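Packaging and Everyday Goods
Unit 4 handout: Hinges and closures in moulded plastic

Read this before the October workshop. It covers the material from both lectures and replaces the older sheet, which had the wrong table of hinge types.

4.1 What a closure has to do

A closure keeps a container shut until someone wants it open. For most household goods it also has to shut again, many times over, without tools and without much thought from the user. When you assess a closure, write down how it opens, how many hands it takes, what holds it shut, and what will probably fail first.

Do not start with the material. Students who do this tend to write a page on polymers and two lines on the closure.

4.2 Hinge types

Living hinge. A thin strip of the same plastic joins the two parts, so the whole container comes out of one mould. Polypropylene is the usual choice. Flip-top bottle caps are the common case. The strip should be flexed soon after moulding while the part is still warm, which lines up the molecules across the bend and makes it last longer.

Pin hinge. Two separate parts are joined by a pin, either loose or moulded on to one part. The parts can be of different colours or even different plastics. Assembly costs more. Stiff plastics such as polystyrene can be used, but the small lugs that hold the pin are easily snapped.

Snap-in hinge. A version of the pin hinge in which short pegs click into holes or open hooks. The lid can often be pulled off and pushed back on. Some makers want this, so that the lid comes away under force and does not break.

No hinge. The lid lifts off. Cheap and strong, but lids get lost.

4.3 Catches

Most small boxes use a snap catch: a raised bead on one part rides over an edge on the other. The plastic bends a little and springs back. The depth of the bead decides how hard the box is to open. A bead that is too deep will wear or crack, and one that is too shallow lets the box open in a bag.

The Dodora sample set in the workshop has 14 boxes with the same body and different bead depths. Try them in order before you measure anything.

4.4 Reading for this unit

Živko Mujić, notes on snap fits, sections 2 and 3 only. Eino Seppälä's chapter on lids and children's grip strength is longer, but pages 20 to 26 are enough. Both are in the course folder.

4.5 Workshop task

Bring one hinged container from home. Food boxes should be washed. Draw it closed and fully open, name the hinge and the catch, and mark where you expect the first failure. Your written notes should come to about a page. Work in pairs if you like, but hand in your own drawing.

Containers with metal hinges are covered in Unit 5, so please leave tins at home.

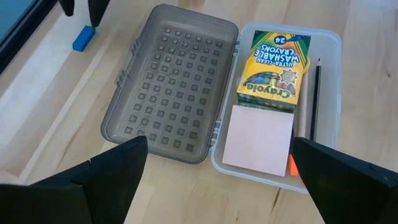 Fig. 4.1. Plastic pencil box, fully open, with the lid on the left and the tray on the right.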